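Search this site
Search

# Hesine Small Objects List

Hesine is a list of household and craft objects, sorted by color, outline and surface, with a short note on each one. It was put together by Florante Talavera for people who write object labels, sorting exercises or inventory sheets and are tired of arguing over what to call things. The current version has 200 entries.

Last edited Sunday, May 14, 2023.

## What is in it

Each entry is one object and one line in a plain text table. The columns are:

- `id` – a short code, never reused
- `color` – main color, one word if possible
- `outline` – straight, tapered, waisted, round or irregular
- `section` – round, flattened, square or mixed
- `surface` – matte, satin, glossy or textured
- `marks` – creases, bends, dents, printing
- `length_cm` – longest side, laid flat
- `note` – free text, up to 15 words

Objects longer than 90 cm are left out. So is anything that has to be plugged in. Food was in the first version and was taken out because the entries went out of date in a week.

## How the columns are filled in

Color is taken from the middle of the object under even light. Many smooth objects look lighter along the top of a curve and darker toward the sides. That is shading, and it does not get a second color. A bright orange object with a yellowish sheen down the center is still entered as `orange`. If two people looking at the same object pick different words, the more general word goes in the table and the other one goes in the note.

Outline is harder. The first draft only had straight, tapered, round and irregular, and too many entries ended up under irregular. "Waisted" was added in October for long objects that get narrower somewhere along their length and then widen again. The narrow part does not have to be in the exact middle, and the two ends do not have to match.
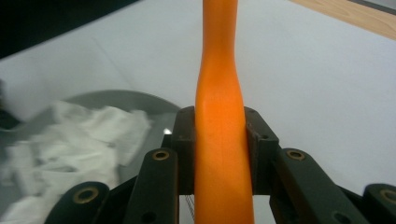 Section is the shape you would get if you cut straight across. "Flattened" covers everything between round and flat, so a cylinder with slightly squashed sides goes there. We tried splitting this into two values and gave it up, as the same object got a different value depending on who was holding it.

Surface is judged by the highlights. Soft, spread-out highlights mean matte. A sharp bright line means glossy. Satin is for the ones in between, and it is used less than you might expect.

Marks are entered even when they are faint. A light crease across a narrow part counts. Dust and fingerprints do not. If it is unclear whether a line is a crease or a shallow bend, enter `crease/bend` and leave it at that.

## What is not in it

There is no column for material. Color and outline can be checked by looking, but material often can't, and a wrong guess tends to get copied from one list to the next. Earlier drafts had a material column and it was the source of most corrections. If you know the material for certain, put it in the note.

There is also no column for use. The same object can be a toy in one house and a doorstop in another.

## Known problems

- Entries for transparent objects are uneven. Some have `clear` as the color and some have the color of whatever was behind them.
- Four entries have no length. They were given away before they were measured.
- "Irregular" still covers too much ground. Suggestions are welcome.
- The note column uses both "bend" and "bent" for the same thing – searching for "ben" finds both.

## Using the list

The table is tab-separated and opens in any spreadsheet program. Set the `id` column to text when you import it, or the leading zeros will drop off. You can copy, edit and reprint the list for any purpose. Please keep the name Hesine and the edit date on it if you pass it along unchanged, and change the name if you have edited the entries.

Corrections should give the `id`, the column and the new value. One correction per line is easiest to work with.

## Related lists

- Alia – fabric scraps by weave and weight
- Rirnen – jars, lids and stoppers
- Thambiah – buttons and fasteners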